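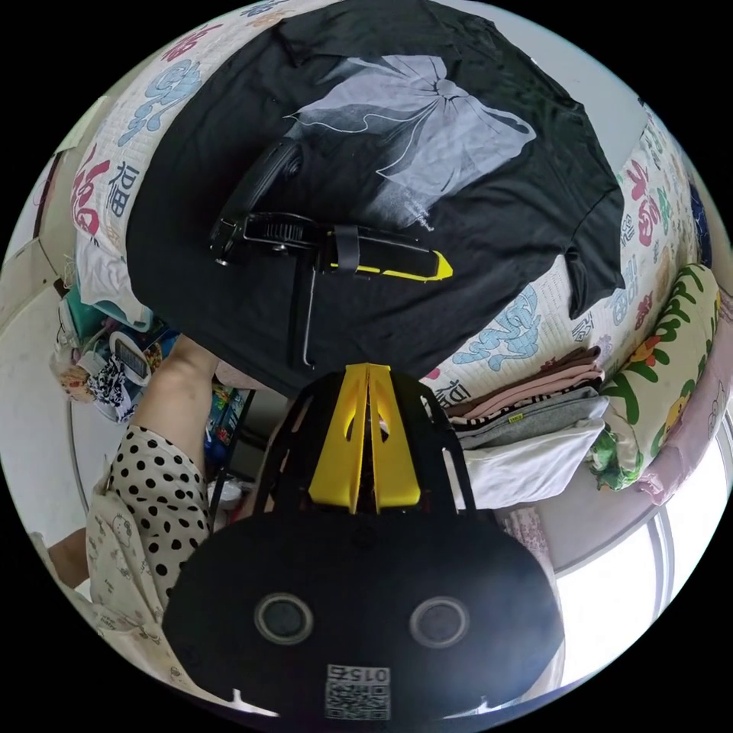
A black T-shirt with a big bow on the front, laid out on a bed.

What is an obituary?

An obituary is a short story of somebody's life, printed after they have died. You say it "oh-BIT-choo-ree". Grown-ups often read them over breakfast, which seems an odd thing to do with toast.

Most obituaries tell you when a person was born, what jobs they had and who was in their family. The good ones also tell you what the person was like. When Elli Tikkanen died in June, the Brutstead paper said she had taught swimming for 29 years and never once got her hair wet. You feel you know her a bit already.

Who writes them?

Sometimes a reporter, but usually the family. They sit round a table and argue about how to spell the name of a great-uncle. Kastriot Trajkovski's family had 11 cousins to fit in, and still left out two. The two noticed.

Do they have to be sad?

They can be, and that's fine. They can be funny as well. If Grandad cheated at cards, it may well say he was "a keen card player". Learn to spot these.

Can I help write one?

Yes. Ask. You may remember things the grown-ups have forgotten, such as where he kept the biscuits.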